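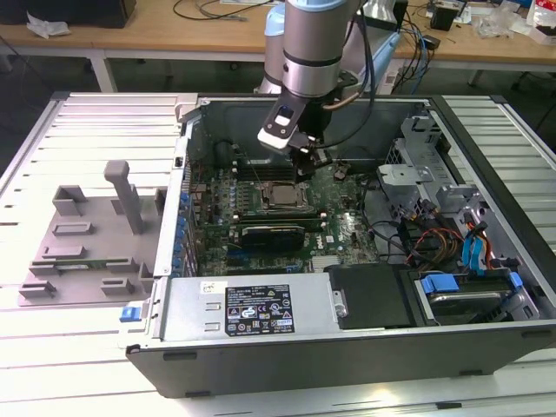 Preparing an Office Computer for Return or Disposal

Staff of the Wesov and Atanasov offices are asked to follow this procedure before handing in a desktop computer that has reached the end of its service period. It covers the user's part of the work only. Opening the case, removing parts and wiping the drive are carried out by Equipment Services.

Before You Begin

Find the asset tag on the computer and write down its number. You will need it for the return form. Allow one afternoon for the steps below, and longer if you keep large files on the local drive. Do not begin until your replacement computer has been delivered and you have signed in to it once.

Step 1. Move your files

Copy everything you wish to keep to your department folder on the Iltari server. Check the Desktop and Downloads folders, which are not included in the nightly backup. Personal photographs and other private files should go to a storage device of your own. Open several of the copied files on the new computer to confirm that they are complete.

Step 2. Save your browser bookmarks

Export your bookmarks to a single file and place it in your department folder. Saved passwords must not be exported. Enter them again in the approved password manager.

Step 3. Release licensed software

Sign out of any program licensed to you by name. Illetti drafting licenses must be released from the Account menu; a license left active cannot be assigned to another person for 2 months. Questions on licensing may be sent to Estíbaliz Zabala.

Step 4. Complete the return form

Enter the asset tag number, your room number and the name of your supervisor. Indicate whether the computer has held personnel or payroll records. If it has, the form must also be signed by the head of your department. 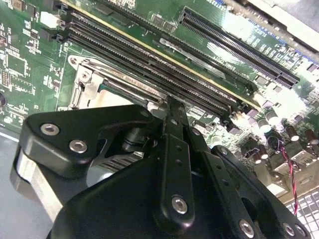 Do I need to delete my files before the computer is collected?

Leave them in place once you have copied them. Equipment Services wipes every drive it receives and keeps a record of the work for five years.

Step 5. Arrange collection

Shut the computer down fully and unplug it. Place the power cord with it, and keep the monitor and keyboard unless the form states otherwise. Requests received before noon are normally met within three working days. Computers may not be left in hallways or at the loading dock.

Procedure approved by Hrvoje Dimitriou, Equipment Services. In effect from January 5, 2026. It replaces the version issued in November.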